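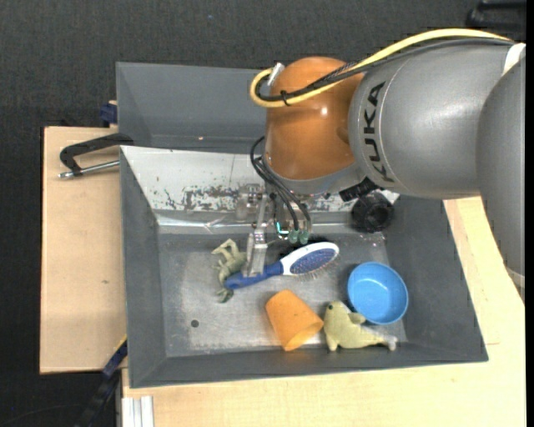 Trullden opened its pottery works in Ullport to visitors on Sunday, and I went over for the morning session. I have bought their planters for years, mostly the small bowls I use for haworthias, and wanted to see how they get that flat finish.

Doors opened at 9. Parking was in the field across the road, which was soft, so wear boots if you go next year. Entry was free but you had to sign in and take a paper badge.

The tour starts in the slip room. Liquid clay sits in two big tanks and gets stirred all night so it doesn't settle. From there it goes by hose to the casting benches, where it is poured into plaster molds. The plaster pulls water out of the clay and leaves a shell against the wall of the mold. The extra is tipped back out. Our guide said a small planter stays in the mold for less than half an hour and a large one for twice that. A mold is thrown out after 72 casts, when the corners start to go soft. The old ones were stacked by the back door and you could take one home if you wanted it. I didn't.

Drainage holes are cut by hand while the clay is still damp. I asked why some of my older pots came without a hole. Those were the Pons line, sold as cover pots, and they still make them that way. You can drill one with a diamond bit and plenty of water, but go slowly, and they won't replace it if it cracks.

The kilns were off for the open day except one at the far end, and you could feel it from the doorway. A full kiln takes 300 small planters. They fire twice, and the second firing goes past 2000 degrees Fahrenheit. The matte glaze is sprayed on between the two. Saucers are fired separately, and this is why the white sometimes doesn't quite match. I had wondered about that.

After the kilns we went through sorting and packing. Seconds have pinholes, a warped rim or a gray speck in the glaze. Most looked fine to me.

The shop was the busy part. Seconds were half price and the line went out the door by 11. I got two Trilik troughs, the long narrow ones meant for a windowsill, and a bowl with a chip on the foot that won't show. The new color is a dull sage green. It looked better in person than it does in the catalog. They had no large octagonal pots left and no plan to cast more before spring.

A plant stall outside had string of pearls, a few small jade cuttings and some tired air plants. Prices were fair. The potting bench next to it let you fill your new pot with gritty mix for a dollar, and I did both troughs there.

Coffee was from an urn and ran out early. The restrooms are up a flight of stairs, and I didn't see an elevator.

The next open day is in December. Seconds go on sale at the same time as the doors open, so get in line for the shop first and take a later tour.

Last updated: November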